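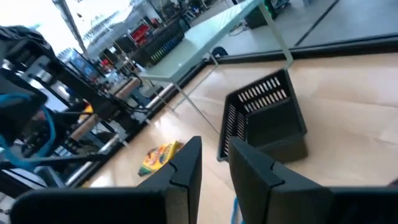

From: Tamsin Kereama
To: Fosley allotments list
Date: 12 January 2024
Subject: Re: Seed potato order

Elsie Pearce wrote:
> Are we ordering from Grostombridge again? Last April
> half of mine came up late. Also is the 20 kg sack
> still the smallest they do?

Yes, same supplier. The 20 kg sack is still the smallest, so plots 21 and 27 are splitting one between them. If you want to share, reply to the list with your plot number and the variety.

Late ones were mostly on the low side by the Nosness road, where the ground stays cold. I'd plant a couple of weeks later there.

Onion sets are a separate order.

Tamsin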